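Forkmont Makers Forum > Student Projects > Robotics club: the jewelry sorting task

brarnell_bits
Posted 11/30/23
Okay, club update for anybody following along from the Mevdale thread. Our spring project is teaching an arm to pick small stuff out of a box and put it back, and we're collecting the demos ourselves with the hand-held grippers (one in each hand, you feel like a crab for the first ten minutes). The goal is 500 clean demos before winter break and 1000 by May, when we show the thing at the Haugen student fair.

I do mine at home in the bedroom. One white box, some jewelry, same spot every time, more or less.

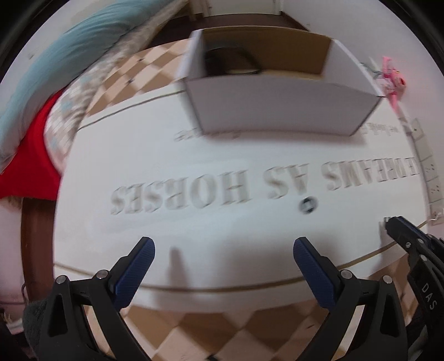
The part that's driving me nuts is getting my hands back to the same starting pose. I open both grippers all the way, hold still, count to 5 and then go in. If I skip the count, the start of the demo is mush and I end up throwing it away. Does anyone have a better trick?

torque_wench
I tape two X's where my elbows go. Looks dumb, works great. What have you got in the box, though? If it's all one kind of thing your arm is only going to learn that one thing.

brarnell_bits
Nope, it's a mix! Went heavy on bracelets:
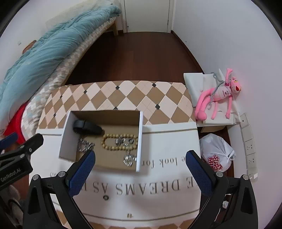
Beads on the right, linked silver bracelet over on the left.

The beads are my favorite to grab. Chains are awful, they slide right off the pads if I come in flat.

pidloop3208
Gonna disagree with the whole setup, sorry. You've got big printed letters and a diamond pattern right next to the box. Do it on a plain surface first and get it working, THEN add the busy stuff. We lost most of a semester at our club to a model that had pretty much memorized a tablecloth.

torque_wench
Eh, I'd go the other way. Nobody's house is plain. If it can't deal with some letters it's going to fall over at the fair anyway, those folding tables get covered in all kinds of junk.

pidloop3208
Sure, but then you need a bunch of different backgrounds. One busy background is the worst of both.

brarnell_bits
Ugh, that's a fair point. I could do half here and half on my kitchen counter? I'd really like to keep the ones I've already got, my wrists can't take starting over lol.

solder_goblin
Keep them, just label them by location so you can drop a batch later if it's hurting you. Also, does the watch ever get moved or does it live at the back?

brarnell_bits
Mostly it lives at the back, I've been going for the easy stuff first.

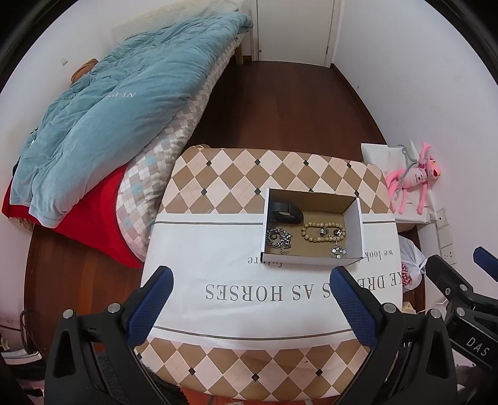
Watch at the back left, chain bracelet in front of it, earrings off to the right.

Earrings are on the list for after break. I've tried a few times and the pads are just so fat compared to a stud!

solder_goblin
I'd skip studs completely for the fair. Do the watch, people will like the watch.

pidloop3208
Agree on the watch. Still think you should do the plain surface.

brarnell_bits
Fine, FINE, kitchen counter this weekend. I'll post the keep/toss numbers when I've got them. torque_wench, what kind of tape? I don't want it pulling the finish off the counter.

torque_wench
Blue painter's tape, peel it up the same day.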